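05/06/2026

Kollár brackets, second go at the jig. The first batch came off the waterjet with the slots 2 mm out along one side, which I blamed on the cutter until I checked the drawing and found I had typed the offset in myself. Recut from the same sheet. Scrap bin is looking well fed.

Tacked up the first few in the Prundora fixture. Clamp three still creeps when it gets warm, as it has since December, and we still shim it with whatever is nearest. Ran at 28 volts, went down the long seam in two passes with a rest between. Pull on the flange is almost nil now, so skipping the middle tack was a good idea, whoever wants to claim it.
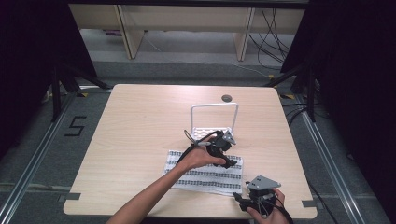 White wire rack and striped towel on the table.

Godport want 228 of these and the delivery note says 257 blanks, so we can afford to ruin a few more - not an invitation.

Flesari wire is feeding badly again. Changed the liner, no better. Changed the tip, fine for an hour, then birdnested. Next: drive roll tension, then strong language.

To do: correct the offset on the master drawing, not just my copy.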